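Dralum has said yes to the heat network at Uvstead. The money covers 3,000 homes and the old swimming baths, with pipes going in from October.

The heat comes from the Rodar glassworks, which now sends it up a chimney. Cadwaladr will build the pump house and run it.

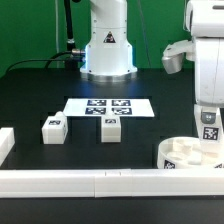
Connection is free for homes on the first 2 streets. After that it's a flat fee, and the council hasn't said how much. I'd like that figure on paper before anyone signs. It should be as hard to miss as the little triangular warning label on that white column.

Kerstin Brekke from the council's energy team took questions at the library. She said 244 households have signed up so far – mostly flats with old electric heaters.

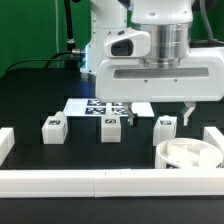

White gripper, fingers apart.

The thing people asked about most was gas boilers.

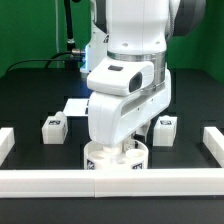
Do you have to give up your boiler if the pipe comes down your street?
Only if you choose to connect. Homes that stay out keep their gas supply as it is.

Prices are fixed for 5 years. After that they follow a formula, which is in the back of the contract and hard going. I've asked for a plain version.
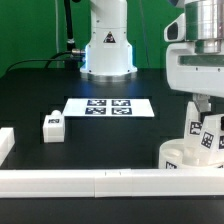
Robot arm base with blue light, green backdrop.

Roadworks map goes up at the library next. I'll post the street list when I have it.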